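From: Daryna Sydorenko
To: Harasym drivers and developers list
Subject: Re: [harasym-dev] Phantom braking on the divided highway, release 88

Larysa, I got through your logs over lunch and then through the rest of the afternoon, and I think we have it! At least the first half of it. Quoting the part I'm answering:

> On Saturday, Larysa Sirko wrote:
>
> Second hard brake of the day with release 88. Same kind of spot
> as the first: divided road, light traffic, follow mode on,
> steady gap to the car in front. No warning on the display, just
> a brake request and then the planner giving it back a moment
> later. Ivan was in the passenger seat and lost his coffee. I took
> over by hand and drove home that way.
>
> Log segment is 1810. The planner says "object in path" but I
> can't see which object it means. Could it be the radar again?
>
> Larysa

It isn't the radar, or I'd be very surprised if it were. Radar tracks in 1810 are lovely, one steady return for the lead car all the way through. What jumps is the camera tracker. Long vehicles coming the other way get split into two tracks, a front piece and a back piece, and for a few cycles the back piece has no speed of its own. The tracker then fills in a default speed of zero. So the planner is handed something big, standing still, and with a position error wide enough to spill over the median into our lane. From the planner's side, braking was a perfectly sane answer to a terrible question. 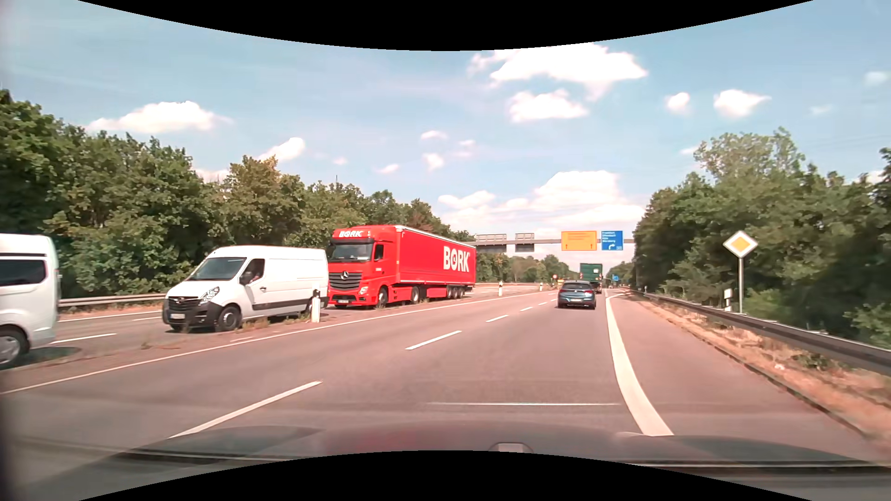 With a truck and trailer in one piece the tracker has to hold on to a very long side at a steep angle, and the fisheye correction is at its weakest toward the side of the image. We changed that correction between 69 and 88 (my change, so please send the coffee bill to me). I ran 1810 through both releases on the bench. Release 69 keeps one track per truck and never asks for the brake. Release 88 splits the track and asks for it every single time, at the same cycle. I can't tell you how happy I was to see that -- a fault that repeats on the bench is a gift.

What I'd like everyone to do for now:

Please go back to 69 on both cars before the next drive. Olesia has put the package back on the Bunstead server. If you must run 88 for logging, run it with follow mode off and the brake output disconnected in the Gamby menu, and check the menu again after a restart, as it forgets the setting.

If you've had a brake event you didn't bother to report, even a soft one, send me the segment number. Soft ones might be more useful than the hard ones. Don't trim them, I need the run-up too.

The second half is the part I don't have yet. A track with no measured speed should never reach the planner as "stationary", whatever the camera does. Oksana thinks the check was dropped when we moved to the Tikeck message format, and she's going through the old code tonight. If she's right, the default has been sitting there for months and 88 only made it easy to hit. That one worries me more than the split tracks, so no new release goes in a car until it's fixed and has its own test.

Larysa, one question: was anybody close behind you when it braked? The rear camera wasn't recording in 1810 and I'd like to put it in the report either way.

And thank you for saving the whole segment. It's the best log we've had all August.

Daryna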